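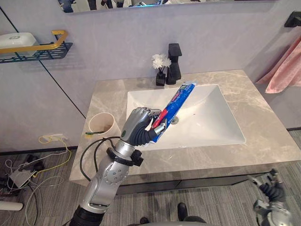

Ensuite refresh, Fraser Street

The ensuite at Fraser Street was the last room finished in the house, and the only one where the layout changed. The old pedestal basin came out in August and a full-width vanity went in along the same wall. These notes go with the gallery and cover the materials, the small items on the counter and a few things we would do differently.

The vanity

The top is a beige-grey marble with fine white veining. We looked at darker stone first, but the room gets most of its light from one side and a dark top would have made it gloomy by mid-afternoon. The cabinet below is dark grey. It is 900 mm wide, from the Stallar range, and went in without any trimming.

Basin

White, rectangular, mounted under the stone. An undermount basin means the counter can be wiped straight in. The drain is a plain round metal one. White shows every spot, so it gets a quick rinse after the morning rush and a proper clean once a week.

Tap

Matte black, with a tall square body and a square lever on top. Preltach supplied it, and it was the one item on back order -- 3 weeks, which held up the plumber. Use a soft cloth and soapy water on the black finish. Anything gritty will mark it.

Flowers

Two white artificial flowers on thin dark stems, in a small black square vase next to the tap. Real ones were tried in the old bathroom and never lasted. These get dusted when the mirror is done.

Toothbrush and cup

The cup is a beige cylinder and lives at the left end of the counter. The toothbrush can lie across the rim. Standing it up inside is tidier, but water collects in the bottom and the cup then needs washing out more often.

Toothpaste

The blue tube with the red band is the everyday one. It has no fixed spot yet. A second cup was suggested, but the counter looks better with less on it, so the tube will probably end up in the top of the cabinet.

Walls

Light grey panels with a soft marble pattern, in place of tiles. The join on the left shows as a dark vertical line. We could have hidden it behind a trim piece in a matching colour and decided to leave it. The panels are from Plukitz and were cut on site. There is no grout to scrub, and that was the main reason for choosing them.

Mirror

Hung just above the counter zone, low enough for the shorter members of the household. It was moved down once after the first fitting, and the old holes are behind the glass.

Costs and changes

The tap and the panels came in as quoted. The stone went over by $200 once the basin cut-out was added -- ask whether that is included before you sign anything. Given the chance again, we would order the tap before booking any trades, and put a power point inside the cabinet for the shaver.

The hallway and laundry galleries are on the next page.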